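The two-armed cell at Mididik, the handling laboratory that shares a building with the Fevport technical college, is given its weekly inspection before anything else is switched on. The routine lasts 20 minutes when nothing is found. It is written on two sides of card, kept at the workbench, and has been revised 3 times since the cell was commissioned.

Most of the wear occurs at the fingers. Each gripper carries a pair, and each finger must close squarely against its partner along the flat inner face. Dust and fine grit mark these faces first. Scuffing is accepted, but a raised edge is not, and technicians draw a fingernail along the face to find one. A finger that fails is replaced together with its partner, and the pair is entered in the log under a single number. The pair most recently retired had completed 884 hours.

After the fingers come the fixings. The bolts at the gripper mount are checked with a torque driver, and the paint line across each head is renewed if it has cracked. Cables are followed by hand from the base of the arm to the wrist. The laboratory once lost most of an afternoon to a connector that had worked itself partly free, and the card now requires every plug to be pushed home, including those that appear sound.

Calibration follows. The wrist camera is compared with a stored reference view, and the gripper is opened and closed at low speed while the operator notes the reported gap. A difference of around 2 millimetres is enough to stop work until the zero position has been set again. The procedure was adopted from Faulkner, the firm that assembled the cell, although Mididik has shortened it considerably.

Only then are objects brought to the bench. The laboratory favours small, soft and irregular items, on the grounds that a block of regular shape will conceal a poorly set grip. Spiky toys have proved particularly useful. They give slightly under pressure and seldom come to rest in the same attitude twice.
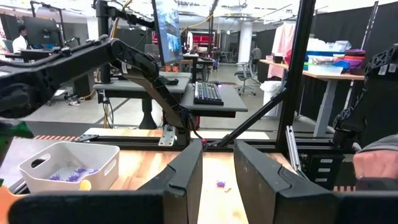
**FEVPORT, July**

A purple spiky toy lies on the wooden bench between the open fingers, with others of the kind in the white bin alongside. The test asks the operator to bring the fingers down on either side of the toy, lift it clear and place it in the bin without touching the rim. If it slips, the zero position is checked again before a second attempt is allowed.

Results are sent each month to Skundley, where a cell of the same pattern is maintained under the same card. The two sites exchange worn fingers for examination, and a harder finishing coat is under discussion. Until it is approved, spare pairs will continue to be held at both sites.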